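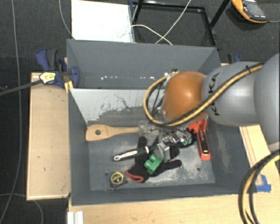 River gauges back on at Bumosbridge, data gap still a worry

Mar 9, 2018

Streamflow readings from the lower Humgate catchment are public again after a gap of 11 months. Two gauges, one at Bumosbridge and one upstream near Wodonby, began sending figures to the catchment authority's website this week.

Good news for anyone who watches the river. Less good for anyone trying to work out what the river did last year.

The old instruments went quiet in stages. Wodonby first, after high water shifted the gravel bar and left the intake sitting in silt. Bumosbridge a few weeks later, power fault. Money for repairs was in one budget, then it was in another, then it was under review.

What's lost is the autumn low flow and all of the winter peak. Those are the two bits of the record that climate researchers want most, as the Humgate series is one of the few in the district long enough to say anything much about changing rainfall. It runs to 336 months, or 28 years, with hardly a break until now.

Can the gap be filled? Partly. The authority says it will estimate the missing flows from rain gauges and from a neighbouring creek that behaves in a similiar way. Estimated values will be flagged in the downloads. Anyone using the older spreadsheets should check they have the column for flags, some don't.

Trouble is, the catchment isn't what it was. Two dry summers, a fair bit of clearing on the western slopes, new farm dams. A model tuned on the earlier years may read high. The technical note that came out with the announcement admits as much, on its second last page, and gives no error range for the winter months. It says one will follow in May.

Local landholders have kept their own rain books, a few going back decades, and the authority is asking for copies. Handwritten is fine. Photos of the pages are fine too, so long as the dates are readable and it's clear whether the figures are in millimetres or inches. Drop them at the Bumosbridge library or send them by email.

The new gauges use radar mounted under the bridge deck, so there's nothing in the water to clog. Readings go out every 15 minutes, compared with hourly before. Colour coding on the map has changed as well: grey now means no data, where it used to mean normal flow. That has already caused some confusion.

A third site, on the Dumitrescu property below the weir, was in the original plan and has been dropped for this year. Access was the reason given. Without it there is no measurement below the main irrigation offtake, which makes it hard to seperate a drier climate from heavier pumping. Expect that argument to come up when the water sharing rules are reopened.

Flood warnings were not affected by the outage, the authority says, as they rely on a different set of sensors further up the valley.

Live readings are on the catchment page under River Levels. Historical files to be reposted once the flagging is done.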